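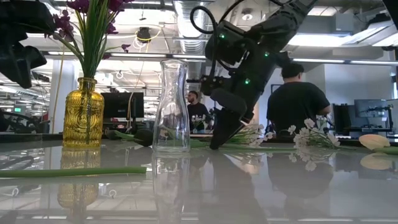

Abb. 3: Arbeitsplatz für die Blumenaufgabe in der Gemeinschaftswerkstatt. Der Greifer steht dicht über der Tischfläche neben einem langen grünen Stiel. Foto: Melahat Sönmez

4.2 Aufbau und Aufgabenwahl

Der Arm wurde von Joscha Fuchs und Kheri Langat in der offenen Werkstatt Nestport zusammengebaut. Gelenke, Gehäuse und Leitungen stammen aus einem Bausatz der Firma Millix, die Halterung und die Finger des Greifers haben wir selbst entworfen und in der Werkstatt gefertigt. Das Kabel zum Handgelenk wird außen in einem weiten Bogen geführt. In einer früheren Fassung lag es eng am Arm an und begrenzte die Drehung des letzten Gelenks; nach dem Umbau im Dezember trat dieses Problem nicht mehr auf.

Als Aufgabe wählten wir das Einstellen einzelner Schnittblumen in ein Gefäß. Der Arm soll einen liegenden Stiel fassen, ihn aufrichten und mit dem unteren Ende voran in die Öffnung führen. In Abb. 3 liegen die losen Blumen überwiegend in der rechten Tischhälfte: kleine weiße Blüten an grünen Stielen und am Rand eine cremeweiße Tulpe mit geschlossener Knospe. Zielgefäß ist die leere Glaskaraffe in der Mitte. Die bernsteingelbe Vase mit den purpurfarbenen Orchideen dient als Hindernis und wird vom Arm umfahren.

Die Blumenarten unterscheiden sich stark in der Steifigkeit der Stiele. Tulpen geben unter Druck nach und behalten eine Druckstelle, dünne Stiele mit vielen kleinen Blüten verdrehen sich im Griff. Eine feste Schließkraft für alle Arten erwies sich in Vorversuchen als unbrauchbar. Wir regeln deshalb den Motorstrom des Greifers und brechen das Schließen ab, sobald die Fingerstellung sich über 80 Millisekunden nicht mehr ändert.

4.3 Spiegelungen und Glas

Die Tischplatte ist glänzend grau und stark spiegelnd. Vase, Karaffe und Arm erscheinen darin ein zweites Mal, dazu kommen Streifen der Deckenleuchten. Für die Bildverarbeitung ist das ungünstig: Die Segmentierung hielt anfangs die gespiegelten weißen Blüten für greifbare Objekte, und der Arm fuhr Punkte unterhalb der Tischebene an. Eine matte Unterlage hätte den Fehler beseitigt. Wir haben darauf verzichtet, weil in den Wohnungen, für die der Aufbau gedacht ist, ebenfalls mit glatten Tischen zu rechnen ist. Stattdessen wird die Tischebene zu Beginn jeder Sitzung eingemessen, und alle Punkte darunter werden verworfen.

Schwieriger ist die Karaffe. Durch das klare Glas ist der Hintergrund zu sehen, und das Tiefenbild weist an dieser Stelle Lücken auf. Der Rand der Öffnung wird daher nur im Farbbild gesucht und mit einem vorher vermessenen Modell der Karaffe abgeglichen. Das Verfahren geht auf einen Vorschlag von Soledad Pacheco zurück und setzt voraus, dass das Gefäß bekannt ist.

4.4 Durchführung

Insgesamt wurden 400 Greifversuche ausgewertet, davon 300 mit den kleinen weißen Blüten und die übrigen mit Tulpen. Nach jeder Sitzung wurden die Blumen ersetzt. Die Werkstatt blieb während der Versuche in Betrieb, die Deckenbeleuchtung war eingeschaltet. Nathalie Charbonneau bewertete die Versuche anhand der Aufzeichnungen, ohne die jeweilige Einstellung des Reglers zu kennen. Als gelungen galt ein Versuch, wenn der Stiel nach dem Öffnen der Finger in der Karaffe stand und keine Blüte abgebrochen war. Die Ergebnisse sind in Abschnitt 5 getrennt nach Blumenart aufgeführt.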